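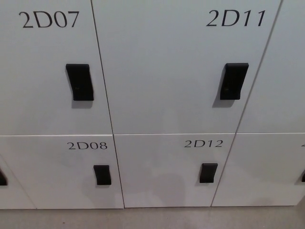 One longtime reader says the new Kekard movie should have been called a sequel from the start, and that calling it a reboot will only confuse people who liked the first three. We get a version of that comment most weeks, so this page now opens with it.

Kekard Movie FAQ
Updated in September

Is the new movie a reboot or a sequel?
Reboot. The studio, Istoretti, has used that word in both of its announcements. The story starts over with a younger Kekard in his first year wearing the mask. Nothing from the earlier trilogy carries over, including the ending of the third movie.

Do I need to see the old movies first?
No. They are still worth watching, and the second is the one most fans recommend if you only have one evening. The first moves slowly until the bridge sequence.

Who is playing Kekard?
Istoretti has not announced a name. We do not post casting rumors here, even the popular ones. There is a forum thread for that.

Why isn't the original lead coming back?
His contract covered three movies and he finished all three. He has said in interviews that he considers the part done. It has also been 15 years since the first one opened, and the new script calls for a hero in his early twenties.

Is it based on a particular comic?
Partly. Onden, which publishes the comics, has confirmed that the movie borrows from "The Low Tide," a storyline that ran for 14 issues. It's the one where Kekard loses his hearing in one ear and has to learn the city over again. How much of that ends up on screen is anyone's guess. The old movies took villains from the comics and not much else.
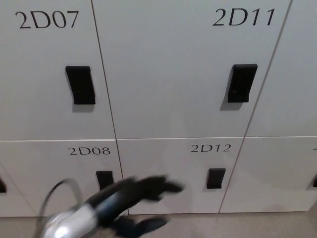

Lockers 2D07 and 2D11, with 2D08 and 2D12 in the lower row.

Where do I start with the comics?
"The Low Tide" is collected in two paperbacks and reads fine without any background. After that, go back to the first Onden collection. The series passed 100 issues a while ago, and very few people have read it straight through. Skip the crossover specials until you know who everyone is.

Will the movie be set in Aliyu again?
Yes. Aliyu is Kekard's home city in every version. The trilogy kept mostly to the business district. The new one is supposed to spend more time down at the harbor, which is where the early comics take place.

Which villain is in it?
Not announced. "The Low Tide" has two main villains, and either one could carry a movie. The Ferryman was already used in the second movie, so many fans are betting on the other.

How long is it going to be?
There is no running time yet. The number going around online came from a theater listing that was filled in with a placeholder. The third movie ran almost 40 minutes longer than the first, and a lot of reviews complained about it.

When does it come out?
No date. Istoretti has said only that the script is finished. Filming had not begun when this page was last updated. If you see a date on a poster, the poster was made by a fan.

Will the original composer return?
The studio has not said. The main theme belongs to Istoretti, so it can be used in the new movie with or without him.

What happened to the animated series?
It was canceled after one season. The last two episodes were finished and came out on the disc set but were never broadcast. It has no connection to the new movie.

Is there a planned crossover with other Onden characters?
Onden would like one and has said so. Istoretti only holds the movie rights to Kekard and his supporting cast, so a crossover would need a separate deal.

Can I send you a tip or a correction?
Use the contact form. Include a link or a page number if you have one. For comics corrections, tell us whether you are reading the single issues or the collections, as some dialogue was changed between the two.

Can I repost this FAQ?
You can quote from it with a link back. Please don't copy the whole page. Old copies stay up for years and we get mail about answers we changed long ago.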